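Teaching a robot hand to put things away

9th July

I've been itching to write this one up! We've had a few sessions now at the Drullbridge shared workshop, and the sorting project (Hotley, for short) has finally reached the stage where there's something to show. The idea is simple enough: small wooden blocks, a divided organiser box, and an arm that should get each block into the right compartment.

Getting there has been less simple. I started on the grip code in January and I'm on version 22 of it. Most of the trouble is in the last bit of travel, when the fingers have to close on something small and flat – come in too low and they catch the partition, too high and they miss altogether. Seven of those versions were me changing one number and changing it back.
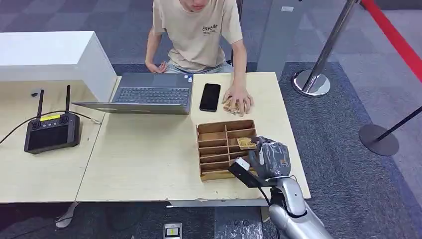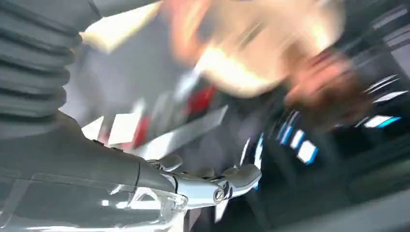
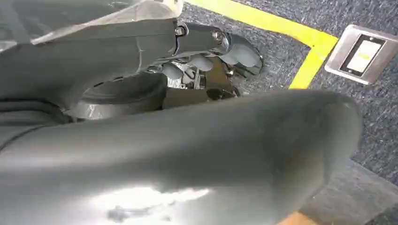
What's next for Hotley

I want to slow the wrist down near the box and see if that settles the aim. After that, thinner blocks! I also need to tidy up the log files, because run 3399 has somehow been saved under four different names and I can't tell which one I trust.

If you've done anything similar with narrow slots, please leave a comment – I'd love to compare settings.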